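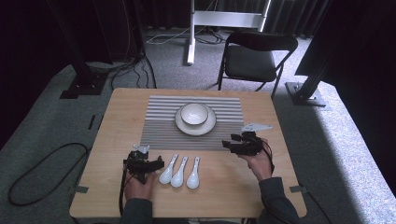 Soup lunches to return to Ollwood community hall

May 23, 2018

The weekly soup lunches at Ollwood community hall will start again next month after a break that began in January, when the kitchen was closed for repairs to the drains and floor.

The lunches will be served in the main room from noon until 2 pm. A bowl of soup with bread and a hot drink will cost 4 pounds, the same as before the closure. Children under school age eat free when they come with an adult.

Olen, the catering firm that runs the café beside the library, has taken on the cooking for the first year. It will make the soup in its own kitchen in the morning and bring it to the hall in covered pans. The hall kitchen will be used for heating, serving and washing up.

There will be two soups each time, one of them always made without meat, milk or wheat. The first menu lists leek and potato, and a clear chicken broth with noodles. Carrot and ginger, pea and mint, and a fish soup are planned for the weeks after that. The fish soup was asked for by a number of regular visitors who filled in the hall's survey in the spring.

The survey received 70 replies. Most people who answered wanted the lunches to go on much as they were, but several said the portions had been too small and that the room was noisy when full. Olen will use deeper bowls and offer a second helping at no charge as long as there is soup left. Felt pads have been fitted to the chair legs, and heavier curtains have been ordered for the side windows.

The kitchen work took longer than planned. Builders from Kratochvíl had expected to finish in early spring, but when the old floor was lifted they found that a waste pipe had cracked along most of its length and that water had been getting into the wall behind the sinks. The pipe was replaced and the wall was left to dry before it could be plastered. The kitchen now has a new floor, two deep sinks in place of one, and a wider serving hatch with a shelf on the hall side.

Money for the repairs came from the parish council and from the hall's own savings. A spring fair and a plant sale paid for new crockery and cutlery, as much of the old set was chipped or did not match. Any old pieces still fit for use have been passed to the scout group.

The hall can seat over 100 people for a meal, but places at the lunches will be limited at first while the new kitchen is being tried out. Tables cannot be booked by one person alone. Groups of 8 or more are asked to tell the hall office two days ahead so that places can be set together. Everyone else can simply turn up.

There is step-free entry from the car park side, and the toilet next to the cloakroom has been given new grab rails. The Landetier bus stops outside the library, a few minutes' walk from the hall – drivers will also set down at the hall gate if asked. Parking at the hall is free, though the spaces nearest the door are kept for blue badge holders.

People who cannot get to the hall may ask for soup to be brought to them. Deliveries will be made within the village only, after the main serving has finished, and the soup will come in sealed tubs that can be put in the fridge and heated later. The price is the same as in the hall. Requests should reach the office by the afternoon before.

The soup will be made with vegetables from growers near the village where possible. The allotment society has agreed to supply beans, courgettes and onions through the summer, and plot holders with more than they need can leave produce in the crates by the hall's back door on the morning before each lunch. Potatoes and other roots will come from a farm on the Landetier road.

Other groups that use the kitchen will be back at the same time. The toddler morning, which has been meeting in the chapel room, returns to its old slot in the small hall. The evening cookery class will start again in the autumn, with one term on bread and another on soups and stews. Fees for the class have not yet been set.

The hall office is looking for more people to help with serving and clearing on lunch days. Helpers are needed for two hours at a time and are given lunch. Those who handle food will be asked to take a short hygiene course, which is held at the hall and paid for by the parish council.

Menus will be put up on the noticeboard by the main door and in the library window at the start of each week. Copies in large print can be collected from the office, which is open in the mornings.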